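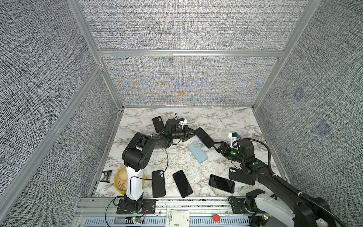

A dark smartphone above a marble-patterned tabletop.

Home | Projects | Patterns | Opinion | Supplies | Contact

Print the Measurements, Drop the Video

Apr 15, 2021
By Talha Mirani

Most craft instruction is now published as video. I think this is a mistake for any project in which parts have to fit each other, and I would like to see the printed sheet, with dimensions, return as the main form of instruction.

My own work is boxes: covered board, hinged lids, paper or cloth on the outside, paper lining. A box is a small set of rectangles that depend on one another. The lid has to clear the base by the thickness of the covering material on each side, plus a working gap. If the board is 2 mm thick and the maker substitutes a heavier one, every inside dimension changes. A sheet can state this in one line. In a video the presenter holds up a piece of board, says it is "a nice sturdy one," and cuts it.

In January I made the same lidded box from two sources. The first was a video tutorial distributed by Jidico with its board kits. The second was a folded sheet from Pirzada, printed on one side, with a cutting diagram and a table. The video was well lit and the presenter was competent. I stopped it repeatedly to write down numbers, and by the end I had produced my own sheet, with one dimension missing. It was the width of the hinge strip. The presenter had cut that strip before filming and never gave its size. I cut mine by eye and the lid sat proud at the back.

The Pirzada sheet gave the hinge strip in the table, along with the grain direction. Grain matters more than any other single variable in paper covering. Paper expands across the grain when paste is applied, and if the grain of the covering runs opposite to that of the board, the panel will warp as it dries. This is basic knowledge, and it can be marked on a diagram with a small arrow. I have watched many covering videos in which the word grain is never spoken.

Razia Arain, who teaches the beginners' class at Nurville, disagrees with me and has told me so at length. Her position is that a diagram cannot teach a hand movement. Turning a corner in book cloth is a matter of pressure and timing, and a beginner who has only read "pinch and fold" will tear the cloth. I accept this. Corners, pasting out and burnishing are all better watched than read. A clip for each would be short, and it could be kept apart from any particular project, because a corner is turned the same way on a needle case as on a document box.

What I don't accept is the step from there to filming the whole project. Measuring and cutting take up a large part of a typical tutorial and contain nothing that needs to move. They are also where errors are most expensive. A badly turned corner costs a scrap of cloth. A wrong base panel is found at assembly, after the paste is on.

There is also the matter of correction. A sheet with an error can be reissued with a revision number. Clindmont does this with its paper folding patterns, and the current revision is printed in the lower margin. A video with an error gets a comment underneath it, which is pushed down by later comments. The Jidico tutorial has such a comment, from a maker who had the same trouble with the hinge.

A usable project sheet needs the finished size, the board thickness assumed, a table of parts with grain direction, a cutting diagram and the order of assembly. It should say which dimensions change if the board changes, and by how much. Five of the sheets in my own drawer meet this standard. The rest leave out the board thickness, so I have penciled it in after making a trial box.

Publishers will reply that viewers prefer video. Viewers may well prefer to watch it. Making the object is a separate activity, done at a table with paste on the fingers, and a sheet of paper pinned to the wall does not need to be paused. I would ask anyone who publishes a box tutorial to put the parts table beside it, in text, where it can be copied and checked.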